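Notebook, paper cups, Monday, continued from the last page

Started at 9.40, room cold again. I write the morning part now because last time I left it to the evening and forgot half of the weights.

The question is still the same one. We want to know which of the paper cups we should order for the drinks corner at Lendo, and if the cheaper cup from Wovton is good enough for hot tea. The Sultana cup is our old one and everybody knows it. Its wall is stiffer, but people complained about the rim, which becomes soft when you drink slowly.

What I did first: opened one sleeve of each kind and threw away the top and the bottom cup, as these are often pressed in the transport. Then I let the others stand in the room for one hour with the sleeve open. I think the paper takes some humidity from the air, and a cup fresh from the plastic feels harder than it will be in use. I have no proof for this, it is only my feeling from the November test.

Empty weight I took on the small scale, six cups together and then divided. It gives a better number than one cup alone, because the last digit is jumping. Somebody has moved the scale nearer to the window and it does not like the draught. Please put it back on the stone plate after use.

Filling: 162 ml of water in each cup, measured with the glass cylinder and not with the plastic jug. The jug shows too much. I checked this twice. 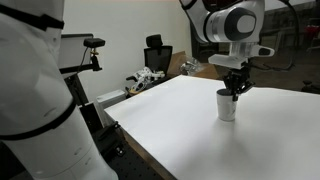 For the table I prefer the white covering to the bare wood. A wet ring on the wood is hard to find, but on white paper towel laid on top of the white sheet I see the edge of the wet place quite well if I look from the side. A drop of food colour in the water makes it easier, but the red one stained the inside of the cylinder, so use the blue. The sheet must lie smooth. With a fold under the cup the water stands higher on one side and the seam gets more load than it should.

Results until lunch, only the hot water series:

Wovton, 10 minutes: wall is warm but can be held, bottom dry.
Wovton, 28 minutes: bottom dry, seam a little dark near the foot.
Sultana, 10 minutes: the same as Wovton, I feel no difference by hand.
Sultana, 28 minutes: bottom dry, seam clean, rim soft when I press with the thumb.

So the seam is the weak point of the one and the rim of the other. I did not expect it so clear. For tea I would say the Wovton is fine, nobody keeps tea in a cup for half an hour. For soup I am not sure and I would like to repeat it with something fatty.

One mistake to note. In the second series I changed the kettle and did not write the temperature of the water before pouring. These cups I have marked with a cross under the foot and I will not use the values.

Lids: the Closto lids fit on Sultana with a click. On Wovton they sit, but when I tilt the cup the lid moves up at the place where the rim has its overlap. Maybe it is only this carton. The number on the carton is 608, please look if the other carton in the store has the same one.

Still to do:
cold drink with ice, one hour
soup, or milk if there is no soup
stacking of the used cups, how many before the pile falls
ask for the price of lids separately

The used cups are in the grey box under the sink. Please do not throw them away before I have cut the seams open — I want to see how far the water went into the paper. The blue colour should show it. Scissors are in the second drawer, the long ones cut better.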